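# The dishes are closer than you think

I've been waiting for a machine to clear my kitchen table since I was a kid, and I would like to report that I'm more excited about it now than I was then. Back then it was cartoons. Now it's a pile of results, some good and some awful, and the awful ones are my favorites because they're so specific.

Start with what already works. Last March I spent two days at Tredov, a small shop that packs door hinges and cabinet hardware, where Nelu Lungu runs the floor. They have an arm that takes hinges from a tray, turns them the right way up and drops them into boxes, and it does this from six in the morning until the lights go off. It's wonderful to watch for ten minutes and then you forget it's there, and I mean that as high praise. Nelu doesn't talk about it as a robot anymore. He complains about it the way he complains about the tape gun.

But ask Nelu to bring that arm into the break room and have it put away the cups and he'll laugh at you. The hinges arrive in a tray, in rows, and there are 15 kinds of them. The break room has whatever people brought from home. A cup can be anywhere, facing anywhere, half under a newspaper. The arm at Tredov knows where its work is. A machine in a break room has to find out, every single time.

That gap is what I care about, and I think it's closing faster than most people who cook dinner would guess.

Take the mug. I could write this whole essay on mugs! A mug standing up is a friendly thing, and a two-fingered hand can come down from above and pinch the rim, or slide in from the side and squeeze. A mug lying on its side is another animal. It wants to roll. The handle stops it from rolling one way and helps it along the other way. To set it upright you have to grab it in a place that still makes sense after you've turned your wrist a quarter turn, and there has to be room under your knuckles for that turn, and if there's a bowl next to it you've got the bowl to think about too. You and I do all that while looking for the milk.

Saranya Kartha, who works on grasping at Jindwood, told me she used to keep a private list of the ways her programs failed at this. It got to 178 entries before she quit adding to it. Some were the same mistake in different clothes, she said, but a lot of them really were new. The fingers closed on the handle and the mug spun. The fingers closed on nothing, half an inch short, and the program carried on very seriously and placed the nothing on a shelf. I love that one. I've done it myself before coffee.

A great deal of the practice happens in simulated rooms now, and I used to be snobby about this. A pretend mug on a pretend table seemed like cheating. I changed my mind when I saw how much clutter people build into those rooms, and how often the things on the table get tossed down any old way. A program that only ever met tidy mugs would be useless at my house by breakfast. 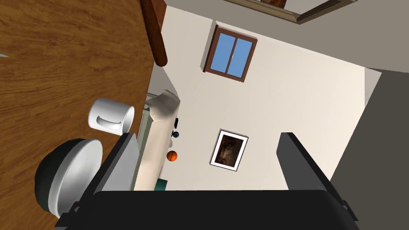 Can a robot clear a kitchen table today?

Parts of it, slowly, with somebody nearby. The good systems can pick up most common dishes one at a time and carry them a short way. They still have trouble with stacks, with anything thin and flat like a saucer, with see-through glass, and with knowing when the job is finished.

That last one deserves more attention than it gets. Picking things up is what ends up in the videos, but a chore is mostly judgment. Ileana Ghiță, who cleaned offices for years and now trains new crews, let me follow her around a kitchen one afternoon and ask her dumb questions. Why did you leave that glass? "It's still hers." How did she know? The glass had water in it and a chair pulled out behind it. She hadn't thought about it until I asked. I don't believe there's anything magic in what she did, and I do think a machine will learn it, but it won't learn it from a thousand more mugs. It'll need to be around people and be corrected by them, the way a new hire is.

Her brother Tudor is the family skeptic and he got me with a better argument than the usual one. He doesn't doubt that the thing can be built. He doubts that anyone will put up with it. A dishwasher is allowed to take an hour and a half, he says, because it takes that time behind a door. A machine that needs four minutes for one bowl, out in the open, with you standing there, is going to be in your way. He figures people will shove it in the garage next to the bread maker.

I've gone back and forth on that. I think he's right about four minutes and wrong about what people will put up with at night. If I go to bed and the table is clear at seven, I don't care how long each bowl took. Slow is fine when I'm asleep! What I do care about is noise, and breakage, and whether it gets stuck at 2 in the morning with an arm stretched across the hallway. Those are dull problems and they're going to decide the whole thing.

Breakage especially. Smaranda Tudose ran a trial at Neagu, a canteen supplier that wanted a machine to unload racks of mixed dishes, and she was nice enough to go through the log with me. In 727 picks they lost very little crockery, fewer pieces than I'd have lost. The part that bothered her was that the machine couldn't tell when it had chipped something. A person feels a chip, or hears it, and sets the plate aside. The arm put the chipped plate neatly with the others. Her fix was to add a microphone near the fingers, which I found delightful, and she says it catches the loud ones.

That's the kind of progress I get enthusiastic about. A microphone taped to a wrist. Softer finger pads. A program that backs off and looks again when it isn't sure, in place of plowing ahead. Stiltetti, who make grippers and little else, have a rubber tip with a groove down the middle, and the groove is there purely for rims. Somebody sat down and thought hard about the edge of a cup. I find that more encouraging than any walking, waving thing on a stage.

So where does that leave those of us with dirty kitchens? On the shop floor, if your parts come in the same way every day, you can have help now, and plenty of small places that think they're too small should go look at Nelu's setup. For mixed dishes in a canteen, you can have help with a person close by. For the home I'd say we get something narrow first. I can picture a machine that clears one table, yours, at night, and knows your dozen or so dishes well, and leaves the odd stuff where it found it. I'd buy that. I'd forgive it a lot.

My wife has pointed out that I could also clear the table myself, tonight, in about five minutes. She's got me there, and the water's running.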